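1월 진행 보고 (Bunda 공동주택 리모델링 지원사업)
작성일 25/01/2018

늦어서 죄송합니다. 급한 것부터 적습니다.

예산: 1차 교부금 3,229만원 중 2,148만원 집행. 잔액은 2월 자재 대금으로 나갈 예정. Desjardins 쪽 세금계산서 한 장 아직 못 받음, 재요청 해둔 상태.

공정: 총 5세대 중 배관 교체는 다 끝났고 전기는 마지막 세대만 남음. 창호는 Truvetti에서 납품이 밀려서 일정 조정 중. 한파로 외부 실리콘 작업 중단했고 기온 오르면 바로 재개합니다. 복도 쪽 단열재는 두께 변경 건이 있어서 변경 승인 요청서 따로 보냈습니다. 확인 부탁드려요.

입주민: 설명회 한 번 더 했음. 소음 민원이 제일 많았고, 오전 작업 시작 시간을 늦추기로 합의. 임시 거처 비용 문의도 계속 들어오는데 지침이 애매해서 답을 못 드리고 있읍니다. 기준 내려주시면 바로 안내문 돌리겠습니다.

추가 비용: 욕실 방수 보강으로 거의 400만원 더 들어갈 것 같음. 예비비로 처리 가능한지 문의드립니다. 견적서는 Wanlow 것 하나뿐이고 비교 견적은 받는 중.

마감: 주방은 흰색으로 통일, 바닥은 어두운 나무결로 갔습니다. 색상 관련해서 세대별 동의서는 다 받아둠. 걸레받이 일부 재시공 필요.
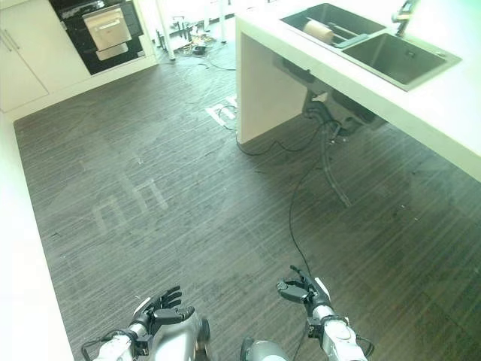 사진 1. 주방 바닥, 어두운 나무결 마감

다음달 할 일
- 창호 납품일 확정
- 남은 세대 전기 마무리, 점검 신청
- 방수 보강 비교 견적 제출
- 걸레받이 재시공
- 정산 서류 중간 점검 (영수증 원본 누락분 포함)

교부금 2차 신청서는 양식이 바뀌었다고 들었는데 새 양식을 아직 못 받았습니다. 메일로 보내주시면 이번주 안에 작성해서 회신하겟습니다.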